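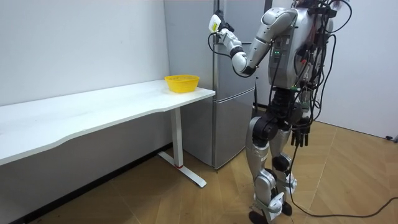
그림 4-1. 시연 위치에 선 로봇. 그리퍼를 올린 자세이고, 노란 바구니는 책상의 냉장고 쪽 끝에 있습니다.

4장. 공개 행사 날 냉장고 시연 준비하기

3장까지 읽고 오셨으면 로봇은 이미 켤 줄 아시는 거고, 이제 제일 재미있는 부분이에요! 손님 앞에서 냉장고 시연을 돌리는 순서를 적어 둡니다. 저는 Nastlow 관에서 하는 방문 행사를 쭉 맡아 왔는데, 처음 몇 번은 메모 없이 하다가 꼭 하나씩 빼먹었거든요. 그래서 이 장은 제 메모를 거의 그대로 옮긴 거라 말투가 좀 수다스럽습니다. 양해 바랍니다(공식적인 문체가 필요하시면 Wiegand 쪽에서 만든 요약본을 쓰세요. 내용은 같고 훨씬 짧아요).

이 장은 2018년 1월 7일에 고친 판입니다. 예전 판을 출력해서 갖고 계신 분은 버려 주세요. 케이블 정리 순서가 바뀌었습니다.

4.1 자리 잡기

1) 책상을 벽에 붙이고, 책상 끝과 냉장고 사이에 좁은 틈을 남깁니다. 저는 55 mm로 맞춥니다. 딱 붙이면 냉장고가 조금만 흔들려도 책상까지 같이 떨려요.

2) 로봇을 냉장고 앞쪽, 책상을 바라보는 방향으로 세웁니다. 두 발은 살짝 벌리고 무릎은 조금 굽힌 상태가 기본 자세예요. 무릎이 쭉 펴져 있으면 3장의 '서기 자세 다시 잡기'로 돌아가세요.

3) 바닥 케이블을 로봇 뒤로 크게 돌려서 벽 쪽으로 뺍니다. 넉넉하게, 둥글게요. 팽팽하게 당겨 놓으면 보기에는 깔끔한데 허리를 돌릴 때마다 신경이 쓰입니다.

4) 어깨와 가슴에 걸린 케이블을 손으로 한 번씩 훑어 보고 팔꿈치 관절에 낀 가닥이 없는지 확인합니다. 이건 반드시 구동 전원을 넣기 전에 하세요.

5) 가슴 패널에 초록 표시등이 들어오는지 봅니다. 안 들어온 게 있으면 커넥터를 눌러 보지 말고 담당자를 부르세요. 저도 처음엔 눌러 봤습니다. 혼났어요.

6) 책상 위에는 바구니만 둡니다. 안내 책자, 종이컵, 명찰 상자 전부 다른 데로요.

주의: 바닥 케이블이 지나가는 쪽으로는 손님을 들이지 마세요. 바닥에 테이프로 선을 그어도 아이들은 넘어옵니다. 그쪽에는 사람이 한 명 서 있는 게 제일 확실해요.

참고: 바구니는 책상 모서리에 너무 가까우면 문을 열 때 걸리적거리고, 너무 안쪽이면 팔이 길게 뻗어야 해서 동작이 느려집니다. 저는 책상 앞쪽 가장자리에서 200 mm 들어간 곳에 연필로 작은 점을 찍어 두고 거기에 맞춰요. 점이 지워지면 다시 찍으시고요. 유성펜은 쓰지 마세요. Fullum에서 빌려 쓰는 책상이라 돌려줄 때 제가 닦아야 합니다.

4.2 손과 문 위치 맞추기

로봇의 양쪽 손이 서로 다르다는 건 다 아실 텐데, 막상 행사장에서는 헷갈립니다. 한쪽은 흰색 그리퍼이고 다른 쪽은 손가락이 있는 검은 손이에요. 손님 질문도 대부분 검은 손 쪽으로 몰립니다. 사람 손이랑 닮아서 그런지 다들 자기 손을 들어 올리고 똑같이 흉내를 내 보더라고요. 저는 이 시간이 참 좋아요.

검은 손을 문 앞으로 가져갈 때는 이렇게 합니다.

1) 조작 화면에서 '느린 접근'을 고르고 속도를 가장 낮게 둡니다.

2) 손가락을 모두 펴서 위로 세웁니다. 엄지는 옆으로 벌려 둡니다.

3) 손목을 천천히 옮겨 엄지 끝을 위쪽 문과 아래쪽 문 사이의 이음매 가까이에 둡니다. 높이는 이음매보다 약간 위가 좋습니다.

4) 거기서 멈춥니다. 바로 문을 당기지 말고, 머리 카메라 화면으로 엄지와 문 사이를 확인하세요.
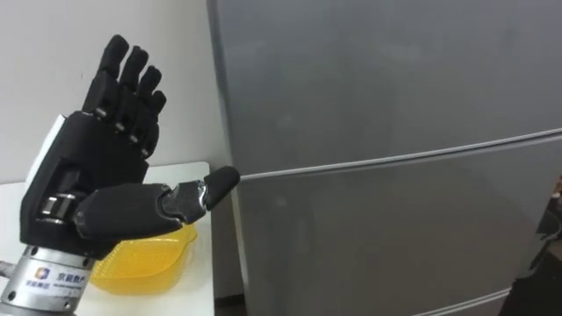

그림 4-2. 머리 쪽에서 본 검은 손. 엄지 끝이 두 문의 이음매 바로 위, 문 앞면 가까이에 있음.

5) 화면에서는 엄지가 닿은 것처럼 보여도 옆에서 보면 떨어져 있을 때가 많습니다. 옆에 선 사람에게 꼭 물어보세요. 저희는 "붙었어요?" "아직이요" 이렇게 소리 내서 주고받습니다. 손님들이 이걸 의외로 재미있어해요.

6) 간격이 마음에 들면 '위치 저장'을 누릅니다. 저장 이름은 행사 이름으로 하시고, 제발 '테스트'라고는 하지 말아 주세요. 목록에 '테스트'가 이미 너무 많습니다...

주의: 엄지 중간의 은색 관절에는 손가락을 대지 마세요. 기구가 드러나 있는 부분이라 끼일 수 있습니다. 손님이 만져 보고 싶다고 하면 구동 전원을 끄고, 손가락 바깥쪽만 만지게 해 주세요.

주의: 손목 원통의 나사는 행사장에서 조이지 않습니다. 헐거운 느낌이 들면 시연을 멈추고 Brakow 정비실로 보냅니다. 점검표의 양식 번호는 1,068이고, 조작대 서랍 맨 위 칸에 들어 있어요.

참고: 냉장고 문은 은근히 빛을 반사합니다. 창가 자리라면 블라인드를 먼저 내리고 위치를 맞추세요. 다 맞춘 다음에 내리면 화면 밝기가 확 달라져서 결국 4.2를 처음부터 다시 하게 됩니다. Aníbal Rebelo 씨가 방문했을 때 제가 딱 그랬어요. 손님은 서서 기다리고, 저는 땀 흘리고. 그래도 덕분에 위치 맞추는 과정을 통째로 보고 가셔서, 나중에 그 부분이 제일 기억에 남는다고 메일을 주셨습니다. 그 뒤로는 준비 과정도 일부러 조금 보여 드려요.

4.3 손님 앞에서 진행하기

행사마다 분위기가 달라서 말까지 정해 놓지는 않습니다만, 순서는 지켜 주세요.

1) 손님이 다 들어오면 비상 정지 버튼이 어디 있는지부터 알려 드립니다. 조작하는 사람 말고도 한 명이 버튼 옆에 있어야 합니다.

2) 바구니와 냉장고를 손으로 가리키면서 무슨 시연인지 짧게 설명합니다. 바구니에 담긴 것을 냉장고 위 칸에 넣는 작업이라고만 하시면 돼요. 길게 하면 다들 휴대전화를 꺼냅니다.

3) 위 칸은 비워 둔 상태로 시작합니다. 도시락 넣어 두신 분은 행사 전에 꼭 빼 주세요. 부탁드립니다.

4) 저장해 둔 위치를 불러오고 '느린 접근'으로 한 번 움직여 봅니다. 저장값이 맞더라도 첫 동작은 느리게 하세요.

5) 문을 여는 동작을 실행합니다. 문이 도중에 멈추면 사람이 손으로 도와주지 말고 정지를 누른 다음에 다가가세요. 무심코 손이 먼저 나가는데, 이게 제일 위험합니다.

6) 문이 열리면 잠깐 멈추고 손님들이 안쪽을 볼 시간을 줍니다. 뒤에 선 분들은 로봇 등에 가려 잘 안 보이니까 머리 카메라 화면을 큰 모니터에 띄워 두면 좋아요.

7) 바구니 쪽 동작으로 넘어갑니다. 바구니는 옆면에 구멍이 촘촘히 뚫린 노란 플라스틱 제품인데, 흰 책상 위에서 눈에 확 띄어서 계속 이걸 쓰고 있습니다. 다른 바구니로 바꾸면 테두리 높이가 달라지니 4.2부터 다시 맞추셔야 해요.

8) 물건은 한 번에 하나씩 옮깁니다. 놓치더라도 당황하지 마세요! 정지하고, 주워서 바구니에 다시 담고, 그냥 이어서 하시면 됩니다. 저는 몇 번 놓쳤는데 그때마다 박수가 제일 컸어요.

9) 끝나면 팔을 기본 자세로 돌리고 냉장고 문은 사람이 닫습니다. 구동 전원을 끈 다음에요.

참고: 진행 중에 화면에 오류 3,357이 뜨면 머리 카메라 신호가 늦게 들어온다는 뜻입니다. 대개 모니터 출력을 껐다가 다시 켜면 없어집니다. 같은 오류가 또 나오면 그날 시연은 접고 자유 관람으로 돌리세요.

4.4 자주 받는 질문

방문객보다는 새로 맡으신 분들이 많이 물어보는 내용입니다. 6월 행사 준비 때 또 받을 것 같아서 미리 적어 둬요.

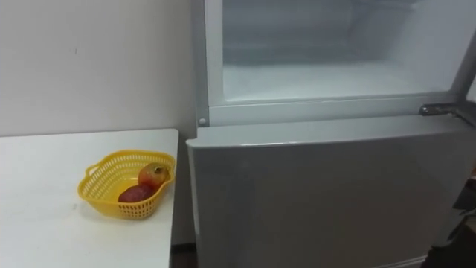
시연 중간에 조작하는 사람을 바꿔도 되나요?
바꾸셔도 되지만 로봇이 기본 자세로 돌아온 다음에만 하세요. 비상 정지 버튼 옆에 있는 사람에게 먼저 말하고, 새로 앉은 사람은 첫 동작을 '느린 접근'으로 시작합니다.

교대 기록은 조작대 공책에 한 줄만 적어 주시면 됩니다. 이름이랑 저장 위치 이름, 그 정도요. 행사 뒤 정리와 케이블 보관은 5장에 있습니다.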